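Wakance Community Kitchen – Progress Report to the Grigaitė Fund
9/25/18
Prepared by Austra Lapiņa

We're well into the cooking year now and I'm so glad to be writing this one. The family breakfast course at Pliltis has filled every place, and the grant has let us keep it free for everyone who signs up.

Enrollment and attendance

Since the last report 38 families have joined, and they have taken home 313 recipe packs between them. The porridge and pancake sessions are still the favorites, but the bean soup evening was a real surprise – people stayed long after the end to swap versions from home. We also printed the recipe cards in larger type, which the grandparents had been asking for since spring.

Mixing and tasting are done at the table, and the plastic bowls come in green and blue among other colors. 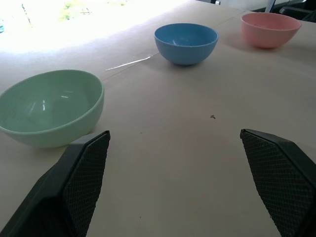 Kęstutis Pētersons wrote to us that his daughters now make the oatmeal themselves before school, and that he would gladly pay for a second round if it ran on weekends. We can't offer weekends yet (the building is let out), but we have asked for a price.

Spending

We have spent $875 on ingredients, mostly oats, flour, eggs and dried beans. Trumora delivers the dry goods and has held its prices all summer. Fresh fruit cost more than planned in the hot weeks, so we moved a little money over from printing. The oven repair came out of our own funds and is not charged to the grant.

What we are changing

Sessions ran long at first. We now weigh out the flour the evening before, and the cooking itself starts much sooner. The knife skills lesson has moved to week three, after the families know each other a bit. Nine parents have asked to train as session leaders, and I can't wait to see them at the front of the room!

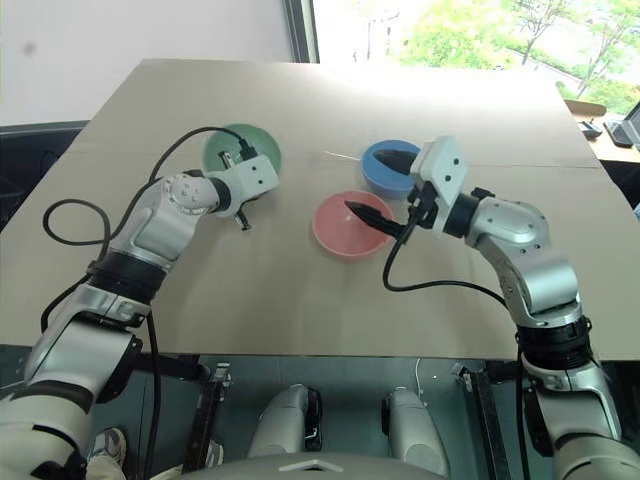 Could the leaders' training please cover food allergies properly, one parent asked on the feedback sheet, and could there be a written list to keep on the fridge? Yes to both. The list is drafted and goes to the printer with the next batch of cards.

Coming up

In October we start the lunchbox course, with the same hours and the same room. Sign-up is open and the first group is nearly full. We still need a second set of kitchen scales and a decent soup pot, and both fit inside the current budget. Receipts for the summer are attached, along with the attendance sheets.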